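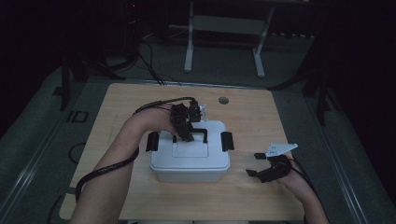

I have spent seven years of evenings on the Illton cemetery registers and I would like to say a few words against the family tree.

I mean the big online kind, where you click a green leaf or whatever it is and a whole set of great-grandparents slides into place. I have one. My cousins have several, all slightly different, and in two of them a man named Amos Lightfoot is buried in a town he never set foot in. I know he didn't, as I've held the receipt for his plot. It's in Ganden, up on the north side by the old mill road, and he shares it with a brother-in-law he once sued over a mule.

You won't find the mule on the tree! You'll find a birth, a marriage, a death, and a little gray silhouette where a face should go. The lawsuit sits in a box at the county courthouse, and it runs to 137 pages, most of them furious. I read it over three lunch hours last May and came out knowing Amos better than I know some of my neighbors. He couldn't spell "harness." He signed with a flourish anyway. He claimed the mule was worth twice what any mule in the county had ever been worth, and he brought his mother in to say so.

My gripe is with what the trees do to our attention. They make a dead person feel finished. You fill in the last date, the box turns from dotted to solid, and off you go to the next one. I've done it myself, late at night, forty ancestors in a sitting, and the next morning I couldn't have told you a single thing about any of them. My cousin's tree has more than 4,000 people in it. I asked her at Thanksgiving to tell me a story about one, any one, and she got out her phone to look.

(She's a lovely person and she makes a better pie than I do, and she'll probably read this. Hi, Carol.)

The other trouble is copying. Somebody guesses, somebody else borrows the guess, and by the time it has gone through a dozen trees it looks like settled fact. That's how Amos ended up in the wrong cemetery. There was another A. Lightfoot, a cooper, who died the same winter two counties over, and some hopeful person decided one grave would do for both. I wrote to eleven tree owners about it. Three fixed it, one told me to mind my own business, and the rest I never heard from.

Nigel Hebden, who ran the reading room at the Drirnance library before it moved, used to make newcomers do one person. Just one, for a month. You picked a name off a headstone and you weren't allowed to look up the parents or the children until you could say what that person did for a living, where they slept, and who they owed money to. People grumbled. I grumbled plenty. I'd come in wanting to get back to the Revolution by the weekend, and he handed me a seamstress who died of pneumonia in a rented room over a feed store.

Her name was Delia. She left a sewing machine, a trunk, and a debt to the druggist, and she was in the city directory under three spellings. I found her in the church books as a witness at other people's weddings, over and over, for twenty years. She never married herself and she has no descendants, so she isn't on anybody's tree at all. I still think about her when I hem something.

I can hear the objection, and it's a fair one. The trees get people in the door. Plenty of folks who would never write to a courthouse will poke at a website on the couch, and a few of them catch the bug. I started with a school worksheet, so I'm in no position to be snooty. And the scanned census pages are a wonder. When I began, you cranked through microfilm until you were seasick, and I don't miss it one bit.

But the scans only cover what somebody thought worth scanning. The Illton registers aren't online, and neither are the Ganden road petitions or the druggist's ledger. The township has been asked for $2,000 to get the registers properly copied before the bindings give out, and so far it has said maybe next year, which is what it said last year. If you pay for a tree subscription, I'd gently suggest skipping a few months of it and sending the money there.

And pick one person. Leave the leaves alone for a while. Find out what they fought about, and with whom, and whether the mule was any good. I never did find out about the mule. The judge split the difference and both men appealed.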